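Brorkau brings its cork-backed plank to British homes

2019-10-18

Good news for anyone who has been putting off the hall floor: Brorkau's new Hullero range has arrived in the UK, and it is a lovely thing to walk on. The planks are rigid, click together without glue and come with a layer of cork already bonded to the back, so there is no separate underlay to buy, cut and tape down. The first deliveries reached showrooms at the start of October, in 18 shades running from a chalky ash to a very dark smoked oak.

Kulsoom Rana has looked after the range since the first trial boards and is plainly delighted to see it on sale. "We wanted a floor that people could fit in a weekend and then forget about," she said. "The cork makes such a difference in a flat. You put your heel down and you don't get that hollow clack!"

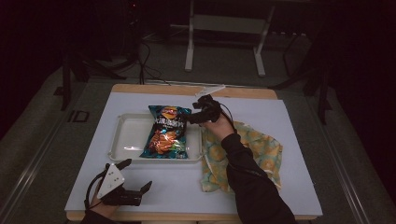
A bag of crisps in a white tray, with a patterned cloth beside it.

The top surface has been given a new matt finish called Standum, and this is the part we like best. Older matt floors could look grey and tired once they had been mopped a few times, but the Hullero boards we tried kept their colour right across the grain, even by the back door. The edges have a small bevel - just enough to show each plank as a plank - and the pattern repeat is long enough that you have to go hunting for two boards the same.

Fitting looks pleasingly simple too. Saqib Butt, who runs the flooring counter at Agyeman, laid the shop's display area himself with a knife, a rubber mallet and a box of spacers. He used almost 99 planks and says the long edges went together first time, although he would leave the short ends until you have had a bit of practice. 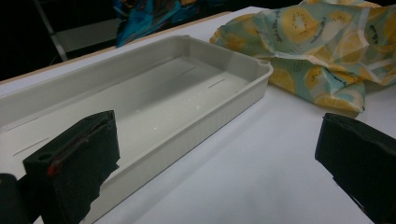

Hullero can go over old tiles, concrete or sound floorboards, provided the surface is clean and level. Brorkau suggests leaving the unopened boxes flat in the room for two days before you start, and keeping a gap at the walls for movement. Bathrooms are fine, but the gap round the bath and basin needs a bead of sealant. For the spacers and offcuts, a long pale plastic tray with ribbing on the outside and a rolled rim does nicely, and narrow slits in the bottom like these let the dust fall through. Matching skirting, stair nosings and door bars come in all the shades.

The first shipment was 3000 boxes, and Agyeman has samples on the counter now. Ask for code 1437 if you want the smoked oak.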